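Zitura Two-Arm Bench Cell

Demonstration Visits and Open Days

Product overview | What's included | Visiting us | Specifications | Questions we hear a lot

If you've been reading about two-arm bench cells for small parts and you're still not sure whether one would suit your shop, we'd love to have you come by and see ours. The Zitura is a tabletop workstation with a robot arm on each side and room for parts trays in between, and it was made for the kind of light sorting and kitting work that usually ends up on somebody's bench at the end of the day. You know the jobs we mean: a board from this bin, a harness from that one, both into a tray, and the tray goes on to the next person. It isn't heavy work, but it does eat up an afternoon.

We've sold the Zitura out of our Issahaku showroom for a good while now, and what we have learned from our customers is that a brochure only gets you so far. People want to stand next to the table. They want to hear how loud it is (not very) and see how it copes with a bundle of wires that has been tossed in a bin any old way. So we set aside a good part of every month for demonstration visits, and every November we open the whole place up for an open day, with coffee, and with every bench cell in the building switched on.

What's included with the Zitura

- Two robot arms, left and right, each fitted with a black two-finger gripper
- White two-panel tabletop with leveling feet
- Four yellow plastic parts trays in two sizes
- One stainless steel center tray
- Control cabinet with 30 feet of cable, so it can sit under the bench or well out of the way
- Two sets of spare finger pads
- Setup visit and one day of training at your site

The trays come with the cell, but you are very welcome to use your own. Most of our customers end up doing just that, and as long as a tray has a fairly low rim the arms can reach into it without trouble. If you have an odd one, bring it along when you visit and we'll put it on the table.

What a visit is like

A regular demonstration visit takes up a morning. You'll be met at the front desk by Ziad Sfeir, who looks after the showroom and has set up more of these cells than the rest of us put together. He likes to start with a chat about what you make and how you make it now, and he will ask more questions than you might expect! Please don't feel you need to prepare anything. If you can tell us what goes in and what comes out, that's plenty to start with.

After that we go through to the bench room. Ziad generally begins with a kitting run using boards and wire harnesses, as those are the parts people worry about most. A circuit board is a fairly polite thing to pick up — it is stiff, it has an edge, and it stays where you put it. A wire harness is another story altogether. It bends, it rolls over, the ends spread out, and two of them left in the same bin will find a way to get tangled. We like to show both on the same table so you can see how differently the arms have to go about it.

You're free to stop the run whenever you like and move things around. Swap two trays, turn a board over, bunch up a harness in your hand and drop it back in. We would much rather you saw a few missed picks with us than read a list of promises, and there will be a few. When one happens, Ziad will show you how the pick is set up on the screen and what he would change about it.

There's a break for coffee halfway through, and then the last hour is yours. If you have sent parts ahead, this is when we try them. Parts should reach us a week before your visit, in a box marked with your company name and the words DEMO PARTS, and please send a few more than you think we'll need. We send everything back to you afterward, including the packing if you ask us to keep it.

Open day

The open day is a bigger and noisier affair. We had 152 visitors at the last one, which filled the parking lot and used up all of the pastries before lunch (we have ordered more for next time). There's no need to sign up for a time. You can wander from bench to bench, watch whatever is running, and ask the person standing there as many questions as you please.

Alongside the Zitura you'll find the Vestitz, which is our single-arm cell for shops with less bench space, and the Prullis tray feeder, which sits at the end of either one and brings full trays in as the empty ones go out. We run short talks in the upstairs room through the afternoon as well. The one on handling wires and cables has been the most popular by a long way, so do come up early if you want a chair.

Students and apprentices are welcome with their teachers, and so are the people who would be working with the cell every day. We'd especially like to meet that last group. They tend to spot things at the table that the rest of us have walked past for years, and several of the small changes in this year's model came from remarks made over the bench on an open day. The lower tray position was one of those, and so was the new catch on the cabinet door.

On the demonstration table

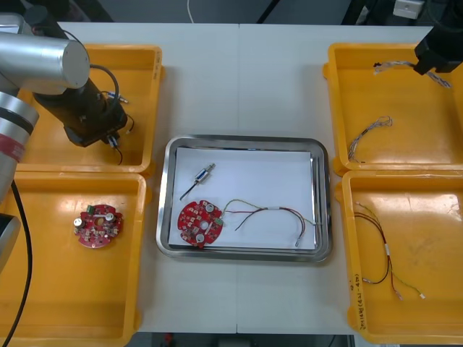 Boards and wire harnesses on the two-arm table, with the steel tray at the center and a harness in the right gripper.

A few words about the bench room

The table stands at normal bench height and there is space to walk along the front and both sides. The arms run inside a marked area during a visit, and we ask everyone to stay behind the line while they are moving. Closed-toe shoes, please, and long hair tied back. Safety glasses are on the hook by the door in adult and smaller sizes. You may take photos and video for your own use, and if you'd like to film your own parts being run, just tell Ziad at the start so that he can leave you a clear spot to stand.

Specifications

Arms: two, side mounted
Reach, each arm: 30 inches
Rated load, each arm: 17 pounds
Center tray: 304 stainless steel
Parts trays: yellow plastic, stackable when empty
Tabletop: white, two panels
Power: standard wall outlet, one per cell
Setup time on site: one day

Questions we hear a lot

Does a visit cost anything?
It doesn't. Neither does the trial of your own parts, as long as they fit in one box. If you need a longer trial with a written report, we can give you a price for that separately.

Can I bring my whole team?
A group of up to six works well for a regular visit. With more than that it gets hard for everyone to see the table, and we'd suggest the open day, or two visits back to back.

Our harnesses come in all different lengths. Is that a problem?
Probably not, but it is just the sort of thing we'd like to look at with you. Send us your longest and your shortest, plus a handful from in between, and Ziad will work out which tray layout gives the arms enough room.

Do I need someone who can write programs?
For everyday changes, such as a new tray position or a different part, no. The training day covers those, and most people are comfortable with them by the end of it. For a completely new job you may want our help the first time through, and you can call us for that.

Can we buy the table that's in the showroom?
We do get asked! Showroom cells are sold once a year, after the open day, at a reduced price and with the same warranty as a new one. Ask at the front desk to be put on the list.

How to book

Call or write to the Issahaku showroom with two or three dates that would work for you, the number of people coming, and a line or two about your parts. We'll write back with a time, directions, and a note on where to park (the side entrance is closer, though the sign is easy to miss from the road). If something comes up and you can't make it, let us know when you can and we'll find you another morning.

Page last updated 5 January 2018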